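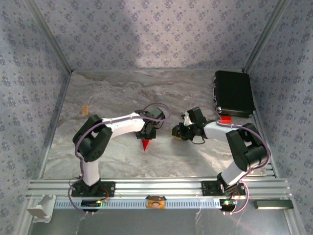 Hestum bench enclosure with floral fabric walls, two rear corner posts and the gray marble-patterned top.

Hestum Three-Sided Bench Enclosure
Reviewed by Odair Cordeiro
Posted 8/3/18
Filed under: Workshop, Bench Furniture

The Hestum is a work surface with walls on the left, right and back, and an open front. The kit ships flat. Width is 800 mm and wall height is 500 mm. Price as tested was $392 with the fabric option.

Assembly
The rear corners are aluminum posts. Each wall edge slides into a slot in the post and is held by set screws. Start all the screws before tightening any of them. I tightened the left post first and had to back it off to get the rear wall in. The second attempt went together without trouble. A hex key is supplied, but it is soft and the corners rounded on the first day. Use your own.

The instructions are one folded sheet. The drawing for the right wall is printed mirrored. Kulsoom Hayat at Hestum confirmed the error by email and sent a corrected PDF.

Walls
The walls are covered in pale lavender fabric with a small dark blue floral pattern, repeated across all three sides. Plain gray is also offered. The fabric is stretched over a stiff core and stapled at the back. On my unit the tension was even except for one slack area low on the right wall, which I restapled. It collects lint and cannot be removed for washing. A vacuum brush works. Solder splashes would mark it, and I would not use a hot air gun near it.

Work surface
The top is 18 mm board with a printed marble pattern in gray. Small screws are harder to find on it than on a plain top, and black parts are easy to spot. Isopropyl alcohol did not lift the print. Acetone dulled it in a test patch at the rear edge.

Front rail and cable channel
The aluminum extrusion rail runs across the top and accepts standard T-nuts. It did not flex by hand. I fitted a white slotted cable channel under it. The slots let a wire exit close to where it is needed, and the arrangement is tidy enough for low-voltage work. The channel is a separate purchase, and Hestum supplies no end caps for the rail.

Compared with the Rureck
The Rureck enclosure has bare painted walls and a heavier top. It wipes clean and costs less. Its corners are riveted, so it stays assembled once built. The Hestum comes apart for moving.

Rating: 3.5 out of 5
Pros: rigid rail, square corners, comes apart easily
Cons: supplied hex key, fixed fabric, misprinted drawing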